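Travel Writing, Session 2: Getting Us Through the Door
Handout to go with my notes, 12th April

Last time we talked about openings, and most of you (me included, for years!) like to start at the airport. Today I want to start at the door of a bar.
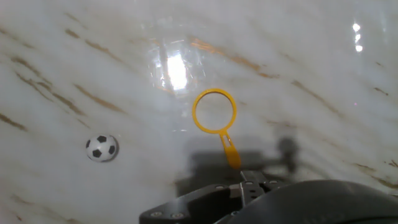
A night out is a hard thing to write up. You had a lovely time, you remember half of it, and the half you remember is mostly who said what. So we're going to borrow a trick from Gönül Eren, who wrote up the bars of Clirton for a small city guide. She writes down three things before she orders: what she heard from the street, who let her in, and where she ended up sitting. The drink comes later, if it comes at all.

Have a look at the Cinar piece in your packet. It runs to 1,103 words and the writer doesn't reach the bar until the fourth paragraph - I love that. We get the stairs, the coat check, the wrong door, a couple arguing over a map. By the time there's a glass in anyone's hand I'm dying for one myself.

Now compare it with my own first try at the same place, also in the packet (be kind). I used "stunning" twice and "hidden gem" once, and I told you the ceiling was high. High compared to what? Doğukan asked me that in February and I still don't have a good answer.

A few things to watch for as you read:

Prices. Give one, maybe two. A 12 dollar cocktail tells me plenty about a room.
History. One sentence, and check it. The barman at Vamilau told me three different dates for the building in one evening.
Mistakes. Leave them in! Walking into the wrong party is worth more than a whole page of decor.

For next time: 28 lines, no more, on getting into a place you'd never been before. Stop when you sit down. Elif Naz and Tuncay are reading first, so please get copies to them ahead of class.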